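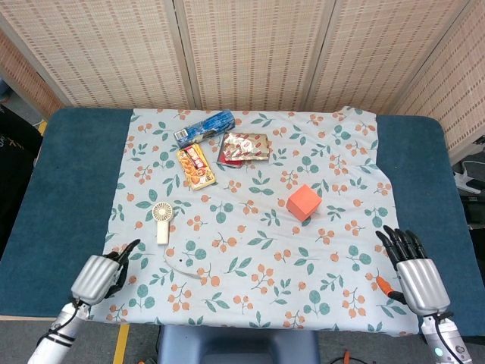 Garnari held its spring open house in March, and I went mostly because the flyer promised a look at "the whole process, seed to shelf." I have read that phrase on so many jars that I wanted to see what a grower thinks it covers. I should say up front that I buy cannabis legally, that I have no job in the business, and that I paid for my own gas.

The place is a long metal building out past the feed store, with a gravel lot and a small retail counter at the front. Doors opened at ten in the morning. By ten fifteen there was a line at the check-in table, where they looked at ID, handed out a sticker and had you sign a sheet saying you would not touch the plants. No samples, no consumption on site, no bags past the lobby. Fair enough.

Our guide was Fatima Pillay, the cultivation manager. She was good. She talked fast, she knew the building, and when she didn't want to answer something she said so, which I prefer to the smile and the subject change.

First stop was the mother room, seen through a window. These are the plants they take cuttings from, so the "seed" in seed to shelf is mostly a figure of speech. I asked when they had last grown a crop from seed. Fatima said they hunt through new seeds now and then for something worth keeping, but everything sold at the counter that day came from clones. There is nothing wrong with clones. You get the same plant each time, more or less. But then print "clone to shelf" on the flyer.

After that we put on paper coats and shoe covers and went into one of the flowering rooms. It was warm and very bright and the smell got into everything; my jacket still had it two days later. The plants stood on rolling benches with netting over them. They showed us a strain called Hidden, which is the house favorite and costs more than the others. Somebody asked why it costs more. The answer was that it takes longer to finish and gives less per plant. Okay. Then a man from sales, who had joined us at the door, added that it is "grown with intention." I wrote that down and still don't know what a plant grown without any would look like.

The sign on the wall said the building can hold 2000 plants. I asked how many were in it. Fatima said it moves up and down with the harvest schedule and she wasn't going to guess, and the sales man said "we're basically at capacity." We had just walked past a room with its lights off and its benches stacked against the wall. Maybe it was being cleaned between crops. That would have been an easy thing to say.

The drying room was the part I liked best. Whole branches hung on lines in the dark, with a fan running low and a gauge by the door. Fatima spent a long time in there on why they don't rush it, and what happens to the smell when a grower does. I have bought plenty of flower that smelled like a lawn bag, so this was useful. She also told us to look for a harvest date as well as a packaging date, and not to pay top price for anything that has been sitting in a warehouse since last summer. The sales man had drifted off by then. Back at the counter I checked, and Garnari's own jars do show both dates, so credit where it's due. A couple of them were older than I would have liked.

Trimming is done by machine first and by hand after that. The label on the jar says "hand trimmed." I asked about this too, and by now I could feel the rest of the group wishing I would stop. The position is that a hand touches every bud at the end. I suppose a hand touches every car at the end as well.

Then came the technology stop. Garnari has bought a tracking system called Pikuvano, and a rep had a screen set up in the hallway to show it off. Each plant gets a tag, each tag gets scanned when the plant is moved, and at the end there is a code on the jar that customers can look up. I tried the code on a jar from the counter. It took me to a page with the strain name, a picture of a sunrise and a form to join the mailing list. The rep said the full customer view was "rolling out." There was no date for that. Anyone who wants lab results can ask at the counter, where they have a binder, and the binder was fine. It had the full reports, with pesticide and mold testing and the batch numbers, and the one I matched up against a jar was correct. I'd put the binder on the flyer and leave the sunrise off.

On potency, there was a short talk by someone from Hsueh, the outfit that makes their vape cartridges and gummies. The talk was thin. We heard "full spectrum" many times and a definition none. When a woman near me asked why two batches of the same cartridge had hit her so differently, she was told that everybody's body is unique. Well, yes, but she had the same body both times. I would have liked to hear something about how much the oil varies from batch to batch, or how they test for evenness in the gummies, and neither came up.

The tour ended in the shop, as tours do. There was an open house deal, twenty percent off on the printed list, and I had the regular menu saved on my phone from the week before. Hidden was discounted from a price higher than the one I had. The other flower seemed to be a real markdown. When I showed the person at the register, she called someone over and they rang it up off the old price with no argument, and she was polite about it. I don't know what they charged the people who hadn't saved the menu.

Was it worth the drive? For the drying room and the binder, yes. If you go to the next one, get there for the first group, because ours was already too big for the hallways and the people at the back heard very little. Wear something you can wash. Ask Fatima Pillay your questions while you are still in the grow rooms; once you reach the shop she hands you over and goes back to work. Parking is free but the lot drains badly on the side nearest the road.

I bought one jar of the cheaper flower, harvested in January according to the label. It's good. The Hidden I left on the shelf.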